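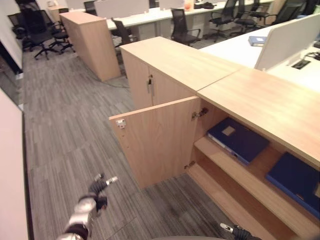
*Light oak cabinet, door open, dark blue binder inside.*

So the Route 7 bus is coming back! I've had to type and delete that sentence a few times over the past two years, and each time the county pulled the rug out from under me, but I have now seen the timetable with my own eyes and it has departure times on it. Starting in March, on a Monday, the bus will run again between Wirkham and Clakton, with a stop at the old feed mill and everything.

If you moved here recently you may be wondering what the fuss is. Route 7 used to be the only way to get from our end of the valley to Clakton without a car. It went past the clinic, the high school and the big grocery store, and it dropped you close enough to the courthouse that you could renew your license and be home for lunch. Then the contract ran out, the company that held it didn't bid again, and we got a dial-a-ride van that you had to call the day before. I used the van a handful of times. The drivers were lovely. The phone line was terrible, and if your appointment ran over you were pretty much stuck on a bench outside the clinic hoping your cousin was home.

The new operator is Pasichnyk, the same family outfit that already does the school runs on the north side. Arsen Yurchenko is going to be managing the route, and I caught him for a few minutes after the meeting on the evening the schedule was posted. He'd been answering questions for two hours by then and still had his coat on.

"I don't want to promise people the moon," he told me. "We'll run what's on the paper, and if the paper's wrong we'll fix the paper."

I like that. I also plan to hold him to it.

What's on the paper is this. There will be nine round trips on weekdays, down from a dozen in the old days but a whole lot better than zero. The first bus leaves Wirkham early enough to get you to Clakton for an 8 a.m. shift, and the last one back leaves after the stores close. Saturdays get a shorter schedule. There's no Sunday service for now, and I know that's going to disappoint the folks who go to church over in Clakton (more than one of them said so from the floor, and loudly). Arsen said they'd look at Sundays after the first summer, once they know who is riding and when.

There are 16 stops in all. Most of them are where they used to be, so if you've been walking past that leaning pole on Mill Street all this time, you can go back to standing next to it. Two are new. One is at the apartments on the hill, where there was nothing but a hayfield when the old route was drawn up, and the other is right outside Pradunia, the thrift store and repair shop in the old laundry building. The Pradunia stop came from the riders. People kept writing it in on the survey, some of them in very large capital letters, and the county finally took the hint!

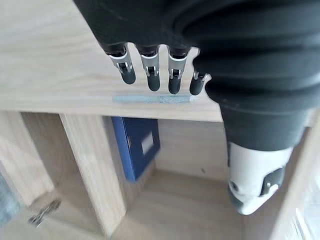

The bus itself is smaller than what we had before. It seats 18, with space for a wheelchair up front and a rack for two bikes on the nose. I asked whether 18 seats would be enough for the morning run when school is in session, and the answer was that a second vehicle can be sent out if the first one fills up regularly. "Regularly" wasn't defined. I'd suggest that anybody who gets left standing at the curb write down the day and the time and send it in, and keep doing it until it stops happening.

Fares will be paid to the driver in cash or with a card you can load up at the Wirkham library desk. Kids under seven ride free with a grown-up. The monthly pass is still being argued over, and from what I could make out the argument is mostly between the two towns, with Clakton wanting one price for everybody and Wirkham wanting something cheaper for people who only ride as far as the clinic. I don't have a dog in that fight, though I'd point out that most of the folks I know over 70 only ride as far as the clinic.

I should say something about the money, which took up the dullest part of the meeting and probably the most important. The county is paying for the bulk of it, the two towns split what's left, and the deal is good for three years with a review in the middle. My neighbor, who sat next to me and knitted through the entire budget discussion, leaned over and said three years is how long the last "permanent" bus lasted. She's not wrong. A route like this lives or dies on the numbers in its first year, so if you've ever said you'd take the bus if only there was one, well, here's your chance.

There was one sour note. The shelter at the Wirkham end won't be ready when the buses start. The old one had a bad roof and was pulled down last fall, the new one has been ordered, and until it's up you'll be waiting out in the open at the corner by the hardware store. The store's awning isn't much, but it sticks out over a good piece of sidewalk and the owner says people are welcome to use it as long as they don't block the door. March around here can be anything from sunshine to sideways sleet, so dress for both.

The other thing people kept asking about was the dial-a-ride van. It's staying, at least for a while, for anybody who can't get to a stop on their own. You'll still have to call ahead, but there's going to be a second phone line, and you'll be able to book your trip home at the same time as your trip out. Why that wasn't possible before, I couldn't tell you. I asked twice and got two different answers.

Printed timetables are at the library, the clinic and the front counter at Pradunia. Take a close look at the afternoon columns, where two of the trips skip the high school on days when there are no classes. They're marked with a tiny star that I only noticed on the second read, and I had my good glasses on. Arsen has already agreed to make it bigger in the next printing.

I'll be on the first bus out of Wirkham that Monday morning, with a thermos and a library book, and I'm going all the way to Clakton and back for no reason at all except that I can. If you see me, come sit down. I'd like to hear where you're headed, and whether the times work for you, and I'll put the replies in next month's column.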